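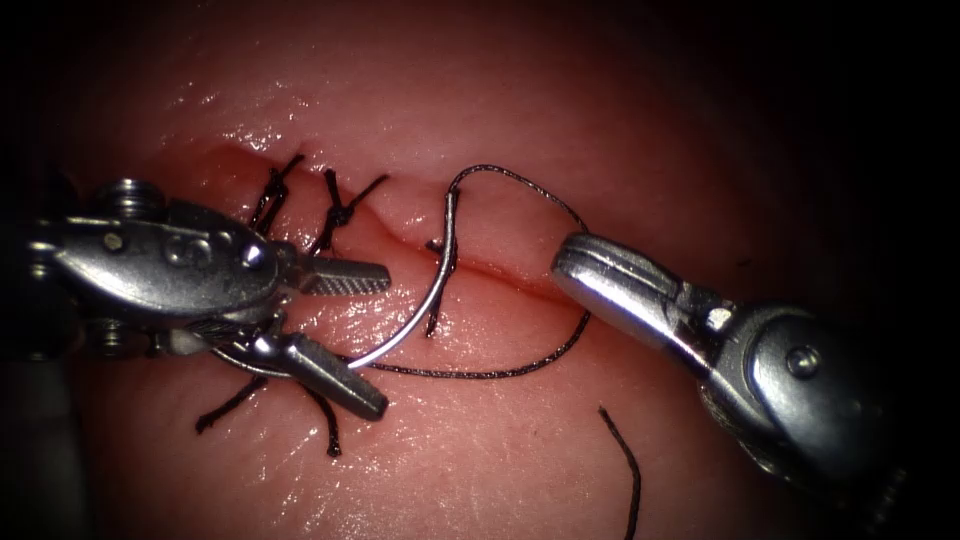

3.2. Las bayetas y el lavado

Empecé comprando todas las bayetas de microfibra en Allton, el almacén que nos servía ya el papel y los guantes, y fue un error de principiante (mío, no del almacén). Me llegaron dos partidas del mismo modelo, Nuchit azul, con un gramaje que a ojo parecía idéntico y que en la balanza no lo era. Así que las separé, marqué cada bayeta en la esquina con rotulador textil y me quedé solo con la segunda partida para todo lo que cuento en esta sección. La primera acabó en el cuarto de limpieza de la oficina, donde sigue prestando un servicio estupendo.

El lavado lo hizo la lavandería Zalesa, en su ciclo normal para textil de limpieza y sin mezclar con mopas. Insistí mucho en lo de las mopas, porque sueltan una pelusa tremenda y luego no hay quien sepa de dónde sale lo que te encuentras pegado a la fibra. El detergente fue siempre Davo líquido, sin suavizante. El suavizante merecería un artículo entero: deja la bayeta blandita, agradable, y con unas ganas de absorber agua francamente escasas. Quien haya intentado secar una encimera de acero con una bayeta suavizada sabe de qué hablo.

Cada bayeta pasó por 98 lavados. Me habría gustado llegar más lejos, pero en abril la lavandería cambió las secadoras y preferí parar ahí antes que arrastrar una variable nueva hasta el final. La temperatura de secado la mantuve baja todo el tiempo, y esto lo comprobé yo misma con una sonda metida en la saca, cosa que a los operarios les hizo bastante gracia.

Para medir la absorción usé el método más sencillo que se me ocurrió: pesar la bayeta seca, sumergirla en agua del grifo, dejarla escurrir colgada de una pinza durante 30 segundos y volver a pesarla. La primera semana escurría a mano, con todo el entusiasmo del mundo, y los resultados bailaban tanto que los tiré enteros. Con la pinza la cosa se calmó muchísimo. El agua estuvo siempre a 20 grados, salvo una mañana en que falló el termostato; esas medidas las repetí por la tarde y son las que aparecen en la tabla.

La pérdida de capacidad fue de casi un 4 % al final de la serie. Es poco, menos de lo que yo esperaba cuando diseñé el ensayo, y cae sobre todo en los primeros lavados, cuando la bayeta todavía suelta fibra corta del corte de fábrica. Después la curva se tumba y se vuelve bastante aburrida de mirar (lo digo como elogio). Los bordes cosidos aguantaron peor que el centro, y en las bayetas más castigadas el remate se rizaba hasta dificultar el doblado en cuatro, que es como las usa el personal de cocina.

Figura 1. Incisión en una almohadilla de tejido pálido, con puntos sueltos de hilo negro anudados.
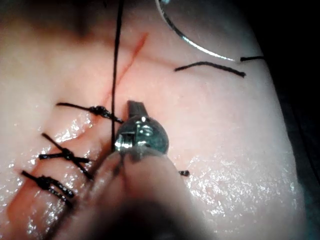 ¿Conviene retirar una bayeta cuando se le riza el borde?

Depende del uso. En mesas y encimeras yo la retiraría, porque al no doblar bien se pierde una cara limpia en cada pasada y el trabajo se alarga; para suelos, zócalos o cubos puede seguir una buena temporada sin problema.

Me queda una duda con las manchas de grasa. Varias bayetas salieron del lavado con un cerco amarillento que no afectaba al peso de agua absorbida, pero que en el cristal dejaba velo. No lo medí, solo lo vi, y por eso lo dejo aquí como observación suelta. Sospecho del aceite de freidora, y también de mi manía de guardar las bayetas sucias en bolsa cerrada hasta que pasaba la furgoneta. Si alguien repite el ensayo, que las deje en una cesta abierta y me cuente.

El cuaderno de pesadas está transcrito en el anexo, en la versión del 22 de septiembre de 2025, con las medidas descartadas marcadas en una columna aparte y mis comentarios al margen, algunos bastante malhumorados.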